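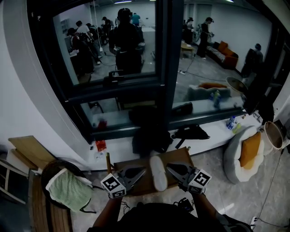 Hand-held grippers with marker cubes, above a cardboard tray.

Control Network Walkdown: Checklist with Comments
Site: Drirkow pump and dosing plant
Inspected by: Chepkoech Lema
Accompanied by: Victor Shemweta (plant), Idrisa Kioko (Botside, integrator)
Month: May

Scope: cabinets, remote access and sensor gateways installed in the second phase of the digital program. The billing system is excluded and will have its own inspection.

1. Cabinet doors locked, key register up to date
OK with comment. All doors were locked. The register shows two keys given to a contractor who finished his work in winter. Please collect them or change the cylinders.

2. Emergency stop tested from local panel and from control room
OK. Both tests were done at 11 in the morning with the line at low speed.

3. Gateways labeled according to drawing
Not OK. Gateway 17 has on the drawing the number 18, and the opposite. Mr. Shemweta says the operators know this. A new person will not know it. Correct the drawing first, then the labels.

4. Remote access closed when not in use
Not OK. The Ortner connection was open at the time of my visit and there was no work order for it. Mr. Kioko closed it while I was present. I ask for a written answer from Botside on how long it stayed open.
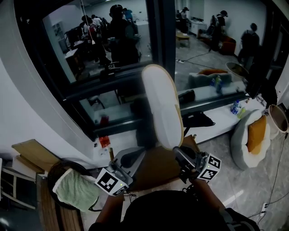
For the same item, the automatic time limit is set to 300 minutes. In my opinion this is too long for a plant with night shift of one person. I propose one hour, with extension by telephone.

5. Backup of controller programs
OK. The copy was restored on the spare controller and compared. No difference found.

6. Battery of the uninterruptible supply
Not checked. The test needs the line stopped. To be done at the next planned stop, Emmanuel Kariuki will inform the date.

7. Alarm list reviewed
OK with comment. The Geten flow alarms are repeated many times in one shift and operators accept them without reading. Limits should be adjusted together with the process people.

8. Cable entries sealed
OK, except the lower entry of the dosing cabinet, where the gland is missing.

Items 3 and 4 must be closed before the next data connection is added. Items 1, 7 and 8 can follow with normal maintenance. Copy of this list to Idrisa Laizer.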